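Trurkel Arm Kit: Set-Up and Teaching Guide
Section 6. Teaching a Cloth Task by Remote Control
Revised 21 Jan 2019

Cloth is the most fun you can have with this kit. A block does the same thing every time you grab it, but a shirt never lands the same way twice, and after an afternoon on the controls you'll start to see folds and hems the way the arm has to. If you haven't run the Budlow hand controller yet, go back to Section 4 first and get comfortable with the trigger.

Before you start

1. Lay one garment out in reach of the arm. Big trim and bold lettering are great for a first try, as they help you tell front from back on the monitor.
2. Open the Stelley recorder and pick New Task. Type a short name, such as "fold jersey."
3. Check that both the head view and the wrist view are live.
4. Run the arm through a slow half turn of the wrist and watch the cable. It should have slack the whole way.

CAUTION: Keep hands and faces out of reach while the controller is switched on, even when the arm is still.
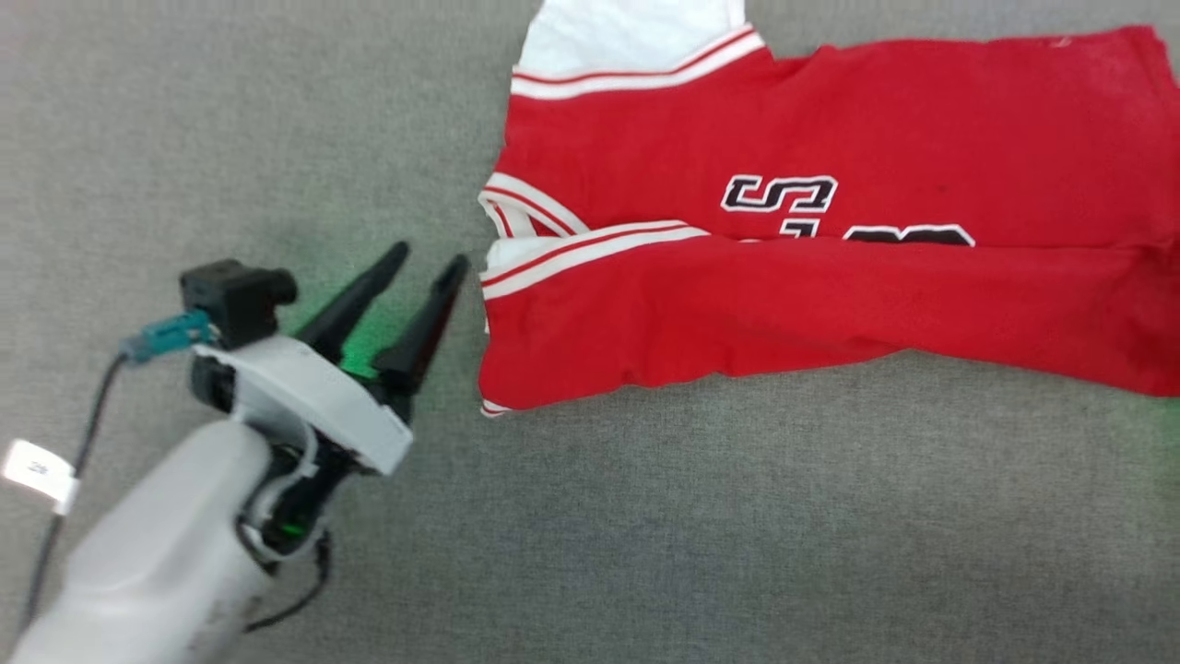

Recording a pass

5. Press Record and wait for the beep.
6. Bring the fingers in low with the gripper open. Come at the edge of the cloth from the side if you can (straight down works too, but you'll push the fabric around more).
7. Squeeze the trigger gently until the cloth bunches up between the fingers. Go slow! The arm learns your timing along with your path.
8. Lift a little, pause, then carry the edge over and lower it. Open the gripper all the way before you back off.
9. Press Stop. Choose Keep or Toss.

Note: A fumble followed by a good recovery is well worth keeping. Our own first folding set had 214 passes in it, and the messy ones taught the arm to try again after a missed grab, which was a thrill to watch.

10. Mess up the garment and go again. Change the angle, flip it over, move it to another surface. Soft seats are harder than floors, so save them for when your hands are warmed up.
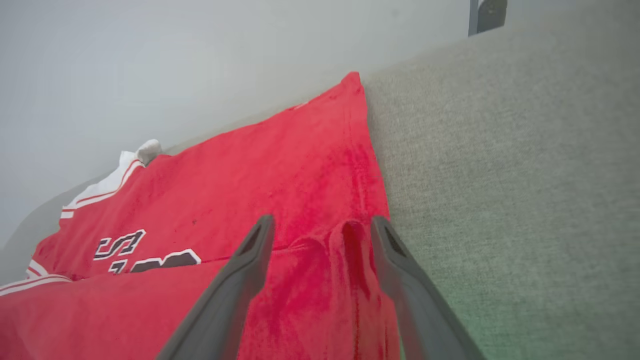
6.3 Wrist View Tips

Drive by the head view until you're close, then switch to the wrist view for the last bit. The fingers come up from the bottom of this view, so pushing the stick forward moves you toward the top of the screen. It feels odd for ten minutes and then it clicks.

If the picture lags, lower the Cheng bridge setting from 1,066 to 1,000 and restart the recorder.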